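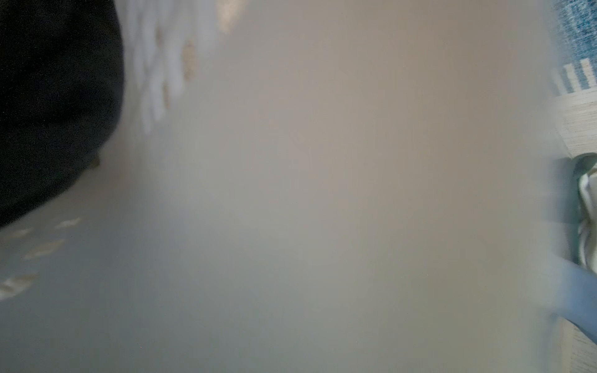

Teach the robot slowly, even when it costs you money

Category: Opinion / Home Robotics

By Mélanie Campbell

Most of what the wrist camera sends me during a folding lesson is blur. Something pale is too near to the lens, something black fills the left side, and only at the right edge can I find the rug with its white fringe. I have learned to work with this. I am less patient with the way we count our work.

At Takelum, where I teach by remote control, a good day means 50 demonstrations. In August our target was 40, and I believe the robot learned more from those. When I must hurry, my hands make small tricks. I pull the cloth and hope. I let go too early and catch it again. A person who watches will forgive this, but the robot copies it, and later we say that the model is clumsy.

My colleagues who prefer to hold the arm and guide it by hand tell me that their method solves the problem, for they feel the weight of the cloth. I tried it for 6 weeks on the Clulia arm. It is true that I felt more. It is also true that my own body was often in the way, and I showed movements that the arm could not repeat alone. So I went back to the controls, with more respect for both sides.

My opinion is simple. The teacher should have the right to throw away her own bad examples, without asking and without losing pay. At present I can delete 2 per shift. I make more mistakes than this before lunch, and I think every honest operator does. The managers fear that we will delete too much. I would accept that risk, and I would like to see one team try it until summer.

© Brelislow Review | Contact the editors | Back to top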